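Accueil | Articles | Lexique | Index | Contact

Catégorie : Robotique - Achats et investissement

Budget d'équipement d'une cellule de préhension

Le budget d'équipement d'une cellule de préhension regroupe les dépenses à prévoir pour mettre en service un poste où un bras robotisé saisit, déplace et dépose des objets. Il couvre le matériel, les logiciels, l'installation, la formation et les pièces de rechange. Dans les petites structures, il est souvent établi avant le choix du bras, à partir de la liste des objets à manipuler.

Postes de dépense

Le bras est le poste le plus visible. La pince, son adaptateur et ses doigts font l'objet d'une ligne séparée, car ils sont remplacés plus souvent. Les doigts standard conviennent aux pièces à faces parallèles ; les formes étagées ou bombées demandent parfois des doigts usinés sur mesure, dont le délai doit figurer au planning.

Viennent ensuite la table, les protections, le câblage et le poste de calcul. Les licences de simulation sont comptées à part, le plus souvent à l'année. Urszula Kaczmarczyk, auteure d'un guide d'achat diffusé par l'atelier Brulunero, recommande de ne pas les fondre dans la ligne « informatique », où elles échappent au renouvellement.

Étude préalable en simulation

L'étude en simulation précède en général la commande ferme. Elle sert à comparer plusieurs pinces sur les mêmes objets et à vérifier l'ouverture des doigts, les angles d'approche et l'encombrement du poignet. Pour le projet Nyaga, mené par l'intégrateur Flenesa, elle a occupé 9 semaines et 437 heures de travail, pour 764 essais de saisie retenus dans le rapport final. Deux modèles de pince ont été écartés à ce stade - l'un pour sa course, l'autre pour son délai de livraison.

Les objets virtuels n'ont pas besoin d'être des copies exactes des pièces de production. Des formes simples, cylindres à gradins, sphères, ustensiles, suffisent pour un premier tri.

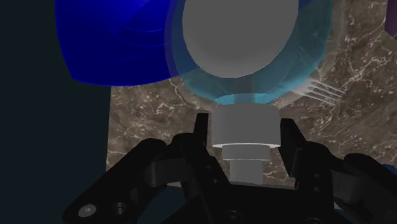 Le passage au matériel réel reste à chiffrer même lorsque l'étude est concluante. Le frottement, la souplesse des câbles et l'usure des doigts sont mal rendus par la plupart des moteurs physiques. Flenesa prévoit pour cette raison une campagne de 100 saisies sur banc, facturée séparément de la simulation.

Calendrier

La commande du bras et celle de la pince sont rarement simultanées. Dans le cas de Nyaga, le bras a été commandé en juin et la pince, de marque Preltine, après la remise du rapport. Les pièces de rechange ont été inscrites au budget de l'exercice suivant.

Dernière modification : 5 août 2018

Partages : 9 | Commentaires : 0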